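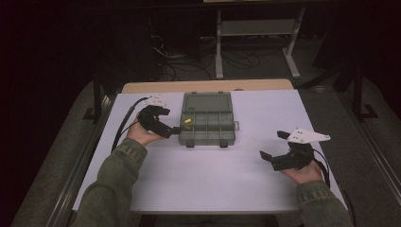 Research > Papers > Clolline > Section 3

3. Aligning the views

Our planner, Gazi, has to place a divided box with its lid open, and we are fond of how hard the smoky, see-through walls make that.
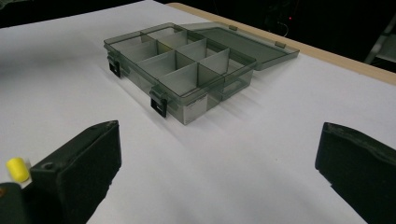 Figure 3. Open organizer box between the gripper fingers.

We match the divider edges first — they hold up better than the outer walls — and keep 11 of 13 keypoints.

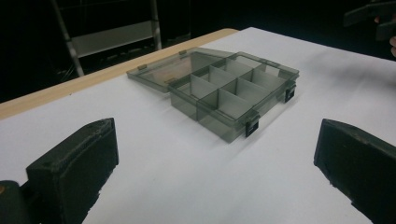 The lid gets its own pose, and Gazi plans around it.

Related items
Akport: Grasp Timing

3 comments · 208 shares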